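Small Storage: the Tabletop Cabinets

Gallery page, Whitfield workroom

These pages show the small cabinets and desk units we keep in the workroom at Whitfield. Most of them are short enough to stand on a table, and they are used for stationery, sewing things, spare keys, chargers and the sort of paperwork that never gets as far as a proper filing cabinet. The collection was started in January and new pieces go up as they are finished or passed on.

Everything is listed by its shelf number. If you are looking for a particular unit, the full list is at the front desk, and the number is also on the back of each piece in pencil. Pieces marked "Ulska" are kept at the other store and need a day's notice before they can be seen.

No. 7 – Drawer over two doors

White, with light grey panels and dark grey edging. A wide drawer runs across the top and the cupboard is below it. The handles are dark, a slim horizontal one on the drawer and a vertical one on the right door. With the left door open you can see the hinge fittings and the small screw holes on its inner face. The table is light wood, and there is a small stack of books on it to the right.
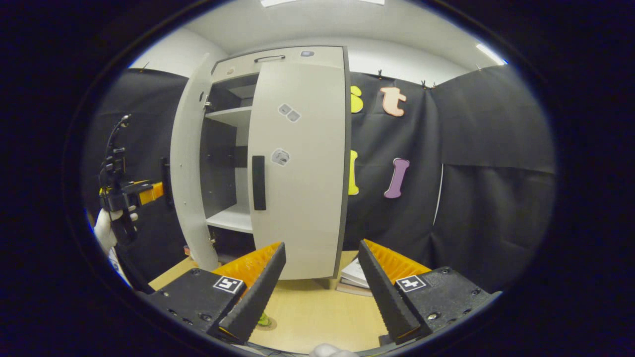

A reader's comment on this one asked whether the drawer or the cupboard should take the heavier things, as she had put all her paper in the top of a similar unit and the runners had started to drag within a month. Two reams was the most she would put in a drawer that width now, and she keeps the rest at the bottom behind the doors.

We would say the same. Paper is heavier than people expect, and a wide drawer will bow in the middle before it gives at the sides. Use the drawer for pens, tape, envelopes and stamps. Books and boxed paper go on the floor of the cupboard.

Notes on doors

A door that swings back open by itself usually means the cabinet isn't level. Check the table first. A folded piece of card under one front corner is often enough. If the door still moves, loosen the lower hinge a quarter turn, lift the door slightly and tighten it again.

Spare screw holes on the inside of a door can be left alone. Some people fill them, but on a white door the filler tends to yellow and shows more than the holes did. If you want them covered, the press-in caps from Meltance come in packs of 30 and the white is a fair match. They pull out with a fingernail if you change your mind.

Notes on cleaning

Warm water and a drop of washing-up liquid, on a cloth that has been wrung out well. Dry the edging straight away – water left sitting there will lift it in time. Old sticker glue comes off with cooking oil left on for 20 minutes and then wiped with the soapy cloth. Don't use a scouring pad on grey panels, as the marks catch the light.

Shelf numbers and visits

The workroom is open from 10 in the morning until 4. Parking is on Darkberg Lane, behind the building, and the side door is the one to use if you are carrying anything. Cabinets can be taken away the same day if you bring a blanket and some rope.

The last number given out was 939, but the list has gaps in it where pieces have gone. Old numbers are not used again. Handles, hinges and shelf pins are in the tray by the door, sorted by size, and odd ones are free.

Next page: letter racks and pigeonholes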